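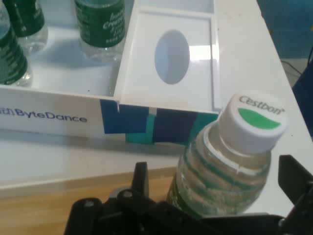
Tseng asks whether the small bottles of water in the meeting rooms are free. Yes, they are free for all visitors of Fullell.

**How many may I take?**

Please take one for each meeting. For a full-day course you may take up to 3.

**What if the box is empty?**

Write to the front desk at Rillville, extension 56. New bottles are brought up until 16:00.

**May I put back a bottle I did not finish?**

No, please keep it with you. Only bottles with the ring under the cap still closed can stay in the box.

**Where do the caps go?**

Screw the cap on again and put both in the recycling bin.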